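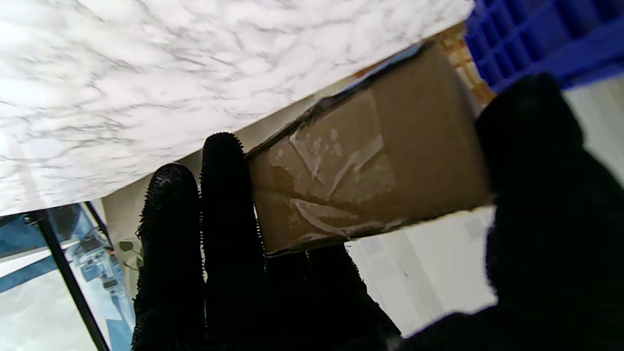
エレニ・コレフによれば、通い箱は「返ってくると信じて送り出す箱」なのだそうで、返ってこなかったときの話を始めると止まらないらしい。

トップ 索引 新着 編集方針 お問い合わせ
百科 > 物流 > 包装と容器 > 通い箱

通い箱(かよいばこ)

通い箱というのは、荷物を入れて相手先へ送り、空になったらまた戻してもらう、使い回し前提の箱のことです。読みは「かよいばこ」。英語ではリターナブルコンテナなどと呼びますが、私は断然「通い箱」派です。箱が毎日せっせと通勤しているみたいで、いい名前だと思いませんか(私だけかな)。

材質はプラスチックが主流で、ほかに木製、金属製、プラスチック段ボール製があります。ビール瓶のケース、パン屋さんの裏口に積んである浅いトレー、市場の魚箱の一部も広い意味では仲間です。豆腐屋さんの木箱や酒屋の木箱までさかのぼれば、言葉よりずっと前から実物があったことになります。この記事では主にプラスチック製のものを扱います。

形の種類

大きく分けると、折りたたみ式、入れ子式(ネスティング)、積み重ね専用の3系統があります。折りたたみ式は側面がぱたんと倒れて、帰り道の体積がぐっと減ります。入れ子式は底が少しすぼまっていて、空のときに紙コップのように重なるタイプ。向きを180度変えると今度は積める、という凝ったものもあって、初めて触ったときは感心して何度もくるくる回してしまいました。積み重ね専用は四角くて丈夫、でも空でも場所を取ります。倉庫の人に好かれるのは意外とこれです。

側面や底のリブは、薄い壁のまま強度を稼ぐためのもの。縁が張り出しているのは、指をかけたり、上の箱がずれないようにしたりするためです。底に水抜きの穴があるかどうかは用途しだいで、洗浄機にかける食品用だと乾きの早さが気になるところですね。

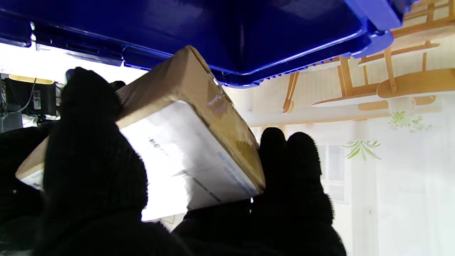
クレステノフ、8月――フロッラ社の配送所では、通い箱の回収率が59パーセントまで落ちた、と地元の業界紙が書いた。記事の見出しは「箱はどこへ行った」。私はこの見出しが大好きで、切り抜きをずっと持っています。

紛失という難題

通い箱の話をすると、必ずここに行き着きます。使い捨ての段ボール箱は出したら終わりですが、通い箱は帰ってくるまでが仕事。ところが便利すぎて、届いた先で工具入れになり、踏み台になり、ベランダのトマトの鉢になります。フロッラ社の場合は、1000箱を送り出した時点で初めて台帳をつけたそうで、うーん、それは最初からつけてほしかった!

対策としてよくあるのは、預かり金を取る方法と、箱に番号をつけて追いかける方法です。パパドプロスという町の青果組合は預かり金を選び、納品先114軒に同じ金額をお願いしました。ビリャナ・ヴカディノヴィッチがまとめた聞き書きには、値段を上げるより、回収の曜日を決めたほうが効いたという農家の声が載っていて、私はここを読んで膝を打ちました。いつ取りに来るかわからない箱は、そりゃあ物置に入りますよね。

段ボール箱との使い分け

行き先が決まっていて、往復の便があるなら通い箱が向いています。一度きりの相手や遠方への発送は、今も段ボールの得意分野です。段ボールは軽いし、古紙として回収する道もできています。両方を組み合わせる現場も多く、通い箱に小箱をまとめて入れて店まで運び、店で小箱だけ降ろす、というやり方が代表的です。

通い箱のほうが環境にやさしいかどうかは、往復の距離と使う回数と洗い方で変わります。ここは私もうまく言い切れません。数字を出している資料を見つけるたびに、前提の条件が違っていて頭を抱えています。

表記について

「通函」と書く古い帳面も見たことがあります。読み仮名はなく、今の通い箱と同じものを指すのかは確かめられませんでした。「通箱」と送り仮名を省く会社もあり、ダティス社の伝票はこの表記です。

最終更新:2021年6月3日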